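The slow business of knowing where your hand is
16 Feb 2021
Features / Software

The bug took 28 days to find and one line to fix. Parisa Vahidi still gets cranky talking about it.

She runs the software side at Kaltoma, a small outfit that writes perception and control code for grippers. Not the grippers themselves, other people make those. Kaltoma's job is the bit in between – taking what a wrist camera sees, working out where the hand is in the room, and handing that to a planner that decides what to do next. Sounds tidy. It isn't very tidy.

"People think the hard part is the clever bit," she says. "The learning. Most of my week is clocks."

Clocks, yes. The 28-day bug was a clock bug. Camera frames were being stamped when they arrived at the computer, when they should have been stamped when the shutter fired. A small gap, and it moved around depending on how busy the machine was. Fine if you move the hand slowly. Swing it fast across a bench and the software thinks you're somewhere you've already left. The arm then reaches for a cup that is, as far as the cup is concerned, a bit to the left.

The tool that finally caught it is called Fidwood. In-house, ugly, grey windows, written over a wet fortnight in April and never given a proper manual. It replays a recording frame by frame, draws the estimated path of the hand next to the raw picture, and goes red whenever the two disagree. Vahidi had 1071 recordings sitting on a drive. She ran the lot overnight. A lot of red.

Wide lenses are the other headache. A fisheye sees nearly everything, which the position tracker loves, because there's always a ceiling or a window edge to hang on to. But straight lines come out curved, and the gripper's own body takes up a big slab of the picture. The tracker has to be told to ignore that slab. Early versions weren't told. They decided, quite reasonably, that the hand had never moved.

So there's a mask now. Everything belonging to the gripper gets blanked before tracking starts, and what's left is room: shelving, benches, rows of fluorescent lights. The lights are handy for coarse position and terrible for exposure. Square black markers do the final pinning down, when one is in view and big enough to read. People walking through get thrown out by a seperate filter, since a tracker that trusts a person as a landmark will follow them to the kettle. 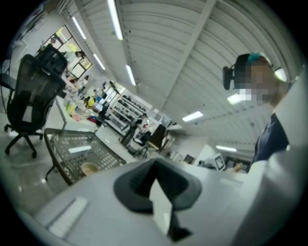

What the planner does with it

Once the path is clean it goes to Gruvach, the planner. Gruvach is older than most of the company's staff contracts and has been rewritten twice. It takes the pose, takes the goal, and searches for a route that doesn't hit anything. Eight candidate routes per cycle, best one wins, the rest are binned. Used to be 5. Going up to 8 cost them a faster processor and a long arguement over money.

The interesting change is what happens when the tracker isn't sure. The old Gruvach took every pose as gospel. The new one gets a confidence score as well, and slows the arm down when the score drops. Walk past a blank wall, score sinks, arm crawls. Back to a cluttered bench, score climbs, off it goes again. Clutter is good. Vahidi has stopped asking anyone to tidy up.

Not everyone's sold. A slow arm looks broken to a customer, and one early tester asked for the old behaviour back, wobbles and all. She said no. Then she added a setting, hidden three menus deep, and hasn't told him where.

Next job is the colour pipeline. Daylight from a window and tube lighting from overhead give you two versions of the same beige, and the object detector has opinions about both. Fidwood can't show that yet. Someone has to write the window for it, probably her, probably at night.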